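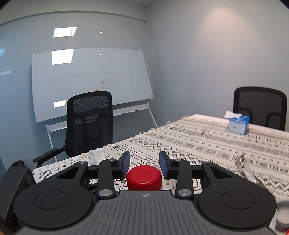

Halina Szczepańska wrote to me that a rubber jar opener is money thrown away, and that a wet tea towel does the same work. I thought so too, until my wrists became bad in March. Now I have used the Drurnness opener for long enough to have an opinion.

It is a cone of soft rubber with a hard ring inside. You push it over the lid and turn. The packet says it takes lids up to 9 cm wide, and with my pickle jars this is true. The small end is made for bottle caps, and there I am less happy. On a new bottle of sparkling water it slips a little before it holds, so you must press down quite strongly.

**Good:** it does not scratch, it is easy to wash, and it stays in the drawer without catching on the whisk.

**Less good:** the rubber smelled for 13 days. Also the instructions are printed in grey on grey, and I needed my husband's glasses.

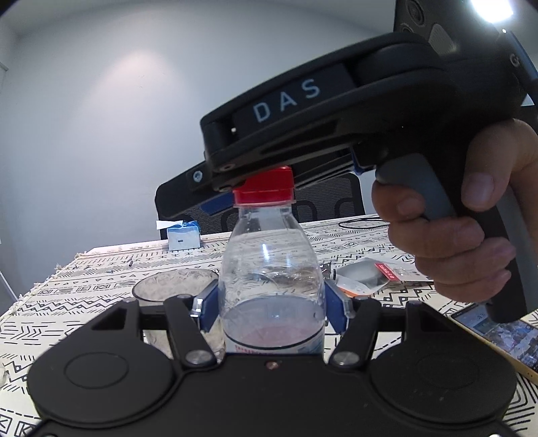 Does it work with one hand? Only if the jar is heavy or stands on something that does not slide – I put a damp cloth under it.

I paid 21 zł at Jardine, and the shop in Dovarside has it too, in green only. Davina Baxter has the older model with the handle and she would not change it. For me the handle was too long for the drawer, so I stay with the cone. I give it four stars, and I took one away for the smell.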